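Open day at a robot lab — is it worth it with two kids and a skeptical mother-in-law?

6 minute read

Hello everyone, long-time reader and hardly ever a poster. The Reinholz building out past Pudberg is having its open day in November and they've put the home robot demonstration on the program again, the one that runs in a simulated bedroom. I have two children (one is very keen, one will come if there are snacks) and my husband's mother, who thinks all of this is nonsense but doesn't like to be left out. It's 70 minutes each way for us, so I want to know what we'd be driving to. Do you see a robot doing anything, or do you sit in front of a screen while somebody talks? Is there somewhere to sit down? And is it too technical for a child who mostly likes dinosaurs? I wrote to the organizers on Tuesday and got a very nice automatic reply.

Posted by porchlight_mama

We went to the last one and I'd go again tomorrow! I'll try to keep this short, but I never manage it. The demonstration is on a computer, so if your mother-in-law is picturing a metal butler bringing her a cup of tea, you may want to prepare her in the car. You sit in a dim room with good chairs (padded, bless them) and the presenter takes you through what the robot is up to in its made-up house, mostly from its own point of view. That takes some getting used to, because everything leans. My youngest tipped her head sideways for the first ten minutes and then forgot all about it.

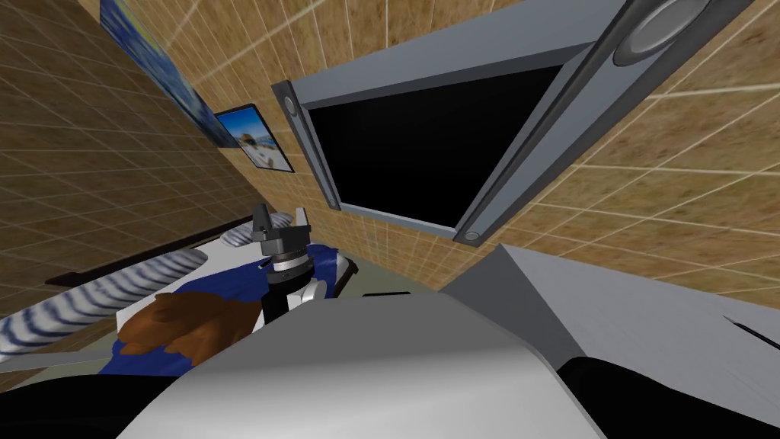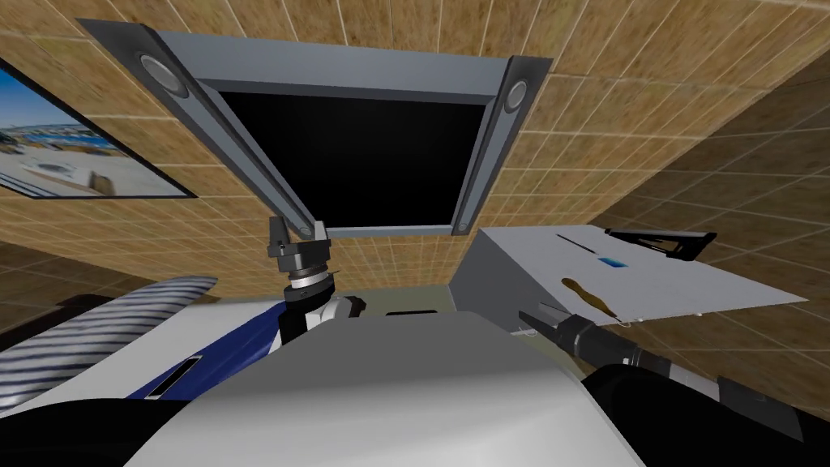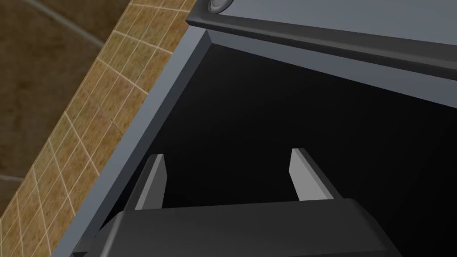 All three come from the one simulated room.

What I liked best was that they let people ask things all the way through and didn't save it for the end. A boy behind us wanted to know if the robot gets bored, and the presenter gave him a proper, serious answer about how many times a simulated robot can repeat the same reach in one night — 369 was the number she had for the night before. The grown-ups asked duller questions, mine included. I asked why they don't just use a real house, and she said that a simulated one can be put back the way it was with one click, and I thought about my own living room and felt quite jealous.

As for dinosaurs, there aren't any, but there was a table in the hall where the children could steer a toy claw from the Clidach kit, and ours had to be peeled away from it. Go to that table first, before the line builds up. The coffee is in the hall too and it's decent. Take a sweater for the dim room, they keep it chilly.

Posted by GrannyAnnexGarden

Seats are limited to 70 per showing. Get the free ticket at the front desk when you come in. Parking is round the back.

Posted by tbolt

I have to be the slightly grumpy one, though I mean it kindly. We found the afternoon showing long for our six-year-old, and the second half was mainly about Mutuvau, their software, with a lot of charts. If you can make the morning one, do — I'm told it's the shorter of the pair and there's more time with the robot and less with the charts. My own father, who is every bit as skeptical as your mother-in-law sounds, sat through the whole thing with his arms folded and then talked about it all through dinner, so you never know with them. There's a picnic area by the pond if the weather's decent. I can't remember whether they had sandwiches for sale or if ours were from home.

Posted by still_knitting

Contact us | Copyright Pudberg Neighbors Help Pages | Back to top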